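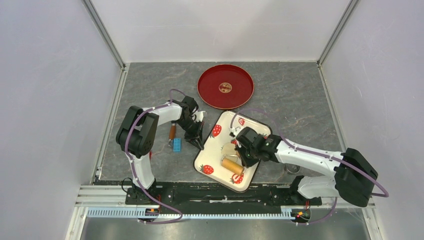
Both arms at the strawberry tray, with the right gripper over the tan cylinder.

Review: the Anano two-arm training kit
Reading time: 2 min

I've wanted to try the Anano method ever since Despina Golob's write-up went round, and after a month with the kit I'm a convert, with a few grumbles.

The idea is easy to follow. You guide the two arms through a job by hand, over and over, and the software learns from those runs. What's new is that it also learns from your mistakes. If you fumble a pick-up and recover, you keep the run, and the recovery gets extra weight in training. I had always thrown those away!

So I tried it on small, awkward things on trays. With 35 clean runs and no fumbles, the arms managed 11 good pick-ups before I got fed up and stopped. I then trained on 316 mixed runs, fumbles and all, and the difference was lovely to watch. A gripper would miss, back off a little and come in again at a better angle (I may have cheered). More runs must account for part of that, and I'd love to see someone test the two properly side by side.

Now the grumbles. Training took four nights on my machine, the Prerkine add-on for labelling crashes if you rename a folder, and the Ots manual skips calibration almost completely. Round, shiny things still give it trouble too.

Grostance sells the whole lot as one bundle, and I'd buy it again for the recovery trick alone. Next I'm trying it with cloth.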